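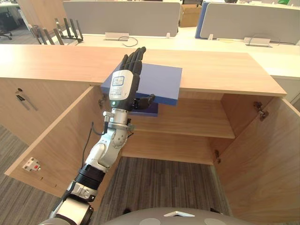
Where should the big blue books go in a low cupboard, top or bottom? On the top, I decided, above the middle shelf, where I can get at them without kneeling on the floor.

I have been putting this cupboard in order on and off since September and it is close enough to finished that I can write it up. It is a plain low one with two doors and a single shelf across the middle. The top is long and pale and looks like oak, though it is laminate. It came from Garrido, the second-hand office place out past Brelilville, and I paid 40 for it, which included help getting it into the van.

Before that, everything lived in piles. I had the Nodholm minutes in one pile, receipts in another and the walking club's papers under both. Grethe Blöndal, who did the club records before me, handed over up to 600 loose sheets in carrier bags. I don't blame her. She had no cupboard.

Sorting the paper

I did this first, on the floor, with the doors shut so that I wouldn't be tempted to put things away half done. Anything we had twice went out. Anything older than 12 years went to Rodrigo Peñalver, who is writing the history of the club and wants all of it, even the bus timetables. The rest I split by year and then stopped, as it was late and I had lost track of which bag was which.

The second evening went better. I had bought a packet of 50 dividers and wrote on them in pencil, which I would recommend. I changed my mind on at least four headings. "Routes" and "Maps" turned out to be the same thing in our case, and "Correspondence" was mostly Ezequiel Cantero arguing with the council over one stile.

Which way the doors open

I hadn't thought much of this when I bought it. The doors swing right out, so you need clear floor in front, more than you would expect. I had meant to keep a chair there and have had to move it. With both doors wide open you can reach into the corners, but with one half closed you end up posting things in sideways and they catch.

The hinges are sound. I did go round them with a screwdriver on Friday and gave a couple of them a quarter turn. There is a lock on the right-hand door and I have no key for it. Valeriano Cabello thinks Gekberg will cut one from the number, but I am not in a hurry. There is nothing in there anyone would want.

What goes on the shelf

Blue things only, as it stands. I tried one lying flat and the other upright behind it. Flat is easier on the spine if it is heavy, and upright is easier to pull out – I haven't settled on one or the other. The bottom I have left clear for now. The club's big map roll might go there if it fits on the diagonal, and if it doesn't it can stay behind the bedroom door.
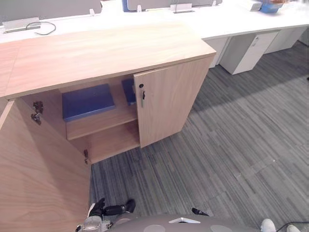 Still to do

Labels for the spines. I have the sticky sort but they peel, so I may tape over them.

Felt pads under the feet, as it scrapes when I shift it.

Ask Gonzalo Cantero if he still has the 1980s walk leaflets, and if so whether he wants to part with them. If he does they will need a divider of their own and probably a box.

Find somewhere else for the chair.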